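The Microwave Corner: what we learned about a small kitchen counter

Last updated: September 2026

When we moved into the shared kitchen on the third floor, the microwave was put on the counter on the first morning, and then it stayed where it was put. I think this is how most kitchens get arranged. Somebody is holding a heavy thing, there is a free place, and the heavy thing goes down. Some weeks later everybody has the habit to walk to that place, and moving the microwave feels like moving a wall.

In the last newsletter I asked what you would like to read in this column, and several of you wrote the same wish: please write something about the microwave. Two of you asked about the dials, one asked how to clean it, and one of you only wrote the word "microwave" and a question mark. So I will try to answer all.

First, the machine itself. It is a simple model with two dials and one button. You turn the upper dial for the power and the lower one for the time. There is no display and no menu, and you do not need to set a clock after the electricity has been off. I was a little disappointed when I first saw it, I must admit, because my microwave at home has many programs, for rice and for fish and so on. Then I thought about it and could not remember when I last used the fish program.

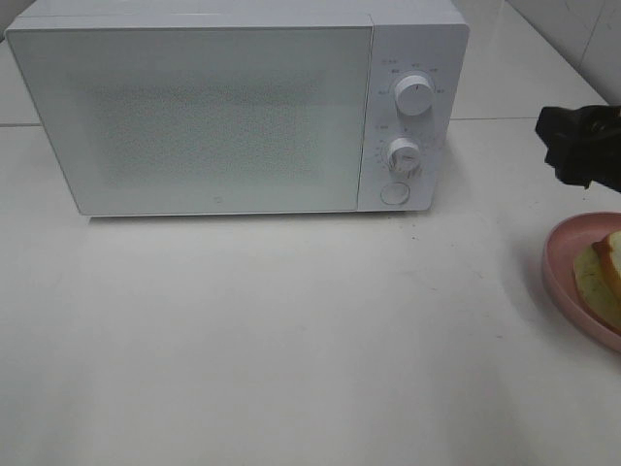

Our microwave on the kitchen counter, with the power dial on top and the timer dial under it.

The small print around the upper dial is the reason for most of the questions. It is not in English, and not everybody in our building can read it. The former tenants bought the microwave from an import shop called Skadico, which sells kitchen things to offices, and the booklet was lost before we came. My colleague Declan Sowerby has now made a translation on a card. You will find the card inside the cupboard door, on the left side, at the height of the eyes. Please leave it there. The first card was taken to a desk on the second floor and came back with soup on it.

If you do not want to read the card, remember only this much. For a plate of yesterday's dinner, use the middle power and give it more time. With the highest power the edge of the food becomes very hot and the center remains cold, and then people say that the microwave is bad. For soup, stop one time and stir. For bread, please use the toaster. Bread from a microwave is soft for one minute and after that you can repair a shoe with it.

The timer dial has its own character. When you want a very short time, for example 30 seconds, turn it first past the two-minute mark and then back to the place you want. Many mechanical timers are like this, and my grandmother had an egg timer with the same habit. If you turn it directly to a very short time, it may stop too early. It is not broken, so please do not write "broken" on a yellow paper and stick it on the door. We had a yellow paper in the spring, and for 8 days people ate cold lunch beside a working microwave.

About the door: it has no handle. You open it with the round button. Some people try to put their fingernails in the gap at the side, and in the long run this is not good for the door or for the fingernails. Press the button with a flat finger and hold your other hand near the door, as it opens with some energy.

Now I come to the counter, and this part is more important to me than the microwave. The counter is white. It is a nice color in the morning, when the light comes in, but it forgives nothing. Coffee, turmeric, tomato sauce and the blue ink from shopping bags can all leave a mark on it. In the old kitchen the surface was a dark brown and we could live for weeks without knowing what was on it. I do not say that was better.

My proposal, which was accepted at the floor meeting, is to keep a free area of counter next to the microwave. By free I mean that we do not store anything there. No fruit bowl, no mail, no box of tea which somebody brought from a journey. A person who takes a hot plate out of the microwave must have a place to put it down immediately, and should not have to push a plant away with the elbow.

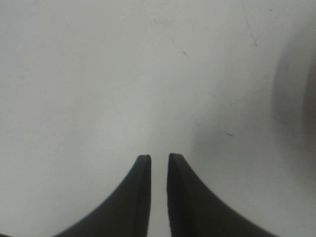
Text by the Third Floor Kitchen Group — Naciri House Newsletter, "Around the Building"

A clear surface like this is not easy to keep in a kitchen used by many people. I have watched our counter with some attention since the summer, and I believe that things attract other things. If one mug stands there overnight, it has company in the morning. When the surface is really empty of mugs and papers, most people will look at it, hesitate a little, and carry their mug to the sink.

For the cleaning we use warm water, a drop of dish soap and a soft cloth. That is enough for nearly everything. For yellow spots you can make a paste of baking soda and water, leave it on the spot for ten minutes, and wipe it away without pressing. Please do not use the green side of the sponge. It makes very fine scratches which you do not see on the first day, and afterwards the dirt sits in them and does not come out. The same is true for the front of the microwave, and especially for the area around the dials, where the printing is small and could be rubbed off. If this happens, not even Declan can translate it.

We also tested a spray called Plulevel, which the building management gave us to try. It smells of lemon and it cleans well, but it leaves a film, and you have to go over it a second time with a wet cloth. I prefer the soap. The bottle is under the sink for those who have another opinion.

For the inside of the microwave, put a bowl of water with a few slices of lemon in it, heat it for three minutes, and leave the door closed for five more. The steam makes the dried food soft. Then take out the bowl — carefully, it is hot — and wipe the walls and the ceiling. People forget the ceiling. If something exploded while you were using it, please clean it the same hour, even when you have a meeting. A cover for plates is in the drawer, and it was bought for exactly this purpose.

Some practical information at the end. The kitchen budget for the rest of the year is 514 dollars. From this we want to buy new cloths, a second plate cover and perhaps a small shelf for the wall, so that the tea can live there. The shelf from the Drutonden catalog is the favorite at the moment, but it must be measured first, and the wall is not completely straight. If you own a good level, please bring it to room 8. We will write again in November about what was decided.

The translation card will also be copied for the kitchen on the first floor, where they have the same microwave and, as I hear, the same yellow papers.

Comments (4)

Priya, 2nd floor
Thank you for the tip with the timer! I have been turning it straight to one minute and getting nothing for months. Could the card also say which power is good for defrosting? I tried to defrost berries and made jam.

third_floor_tom
The soup on the card was mine, sorry. It was lentil.

M. Okafor
I disagree about the Plulevel, I use it with a dry paper towel afterwards and there is no film. But I agree about the green sponge. Could we just stop buying them? Also the link to the meeting notes in the last issue does not open for me.

Lene
I have a level, a long one. Will bring it after lunch. Please do not put the shelf above the microwave, I am not tall and I will never see the tea again.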